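Why Is Blue Blue? A Short History of Coloring Your Clothes

Go and look in your drawer. Somewhere in there is a red thing, a blue thing, and a sock that used to be white. You probably paid no attention to any of them this morning. People used to pay attention. For most of history, getting a color to stay on cloth was hard, slow and extremely smelly.

Let's start with plain cloth. Wool comes off the sheep in sheep colors: cream, gray, brown, and whatever the sheep has been lying in. Cotton is mostly whitish. If you wanted anything jollier, you had to find a plant, a bug or a rock that would help you out.

Yellow was easy. Lots of plants make yellow. Onion skins make yellow. If you lived in a village and wanted to look like an onion, you were in luck.

Red was trickier. One good red came from the roots of a plant called madder, which had to grow for a few years before anybody could dig it up. Another came from tiny insects that live on cactus plants. They were dried and crushed into powder, and the insects were not asked. That red is called cochineal, and it is still used today, sometimes in food. (Check the label on your pink yogurt. Or don't.)

Blue came from indigo or from a plant called woad. Both have green leaves, so you might wonder who first guessed there was blue hiding inside. The leaves were soaked until they rotted a bit, and the dye bath was often helped along with old pee. Yes, pee. Dyers collected it in buckets. When cloth comes out of an indigo bath it looks greenish, and then it turns blue as the air gets to it, which must have seemed like magic if you could stand close enough to watch.

And green? You would think green would be simple, with all that grass lying around. Grass will happily stain your knees but makes a poor dye. Most dyers made green by doing the cloth twice, once in yellow and once in blue.

Most of these colors had another problem. They washed out. To make them hang on, dyers used something called a mordant, often a kind of salt called alum. The word comes from the French for "biting," and it helps the color bite into the cloth and stay there.

Then came purple, by accident. In 1856 a teenager named William Perkin was trying to make medicine out of coal tar. He got black gunk. When he cleaned up the gunk, he found it turned silk a lovely purple. He forgot about the medicine and opened a factory, and before long chemists were making all sorts of new colors without bothering any insects. This is why a striped shirt no longer costs as much as a horse.

Try it yourself: put the dry skins of a few onions in an old pot of water and ask a grown-up to simmer it for 60 minutes. Let it cool, drop in a piece of white cotton, and leave it overnight. Rinse it in the sink. Do not use your brother's shirt unless you have a very good head start. 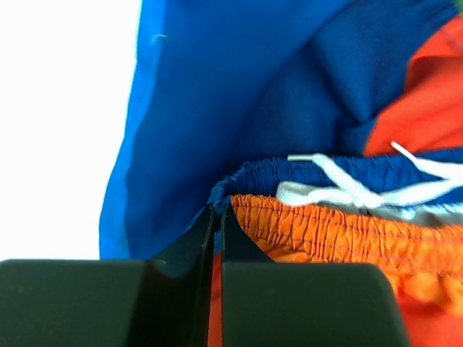
Plenty of color, and not an onion skin in sight. 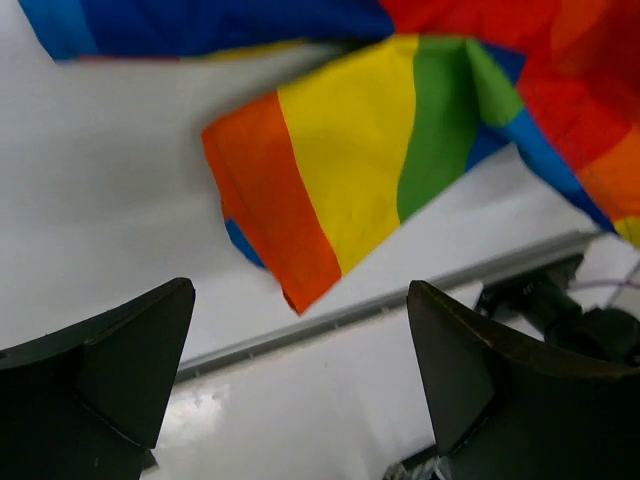 Lwazi Maluleke wrote in to say that red cabbage works too, that it gave her a very nice purple for one afternoon, and that by the second wash her pillowcase was the color of dishwater. She would like to know whether she should have used the alum first. Yes, Lwazi. Soak the cloth in it before the cabbage, and keep your expectations low, as cabbage fades whatever you do.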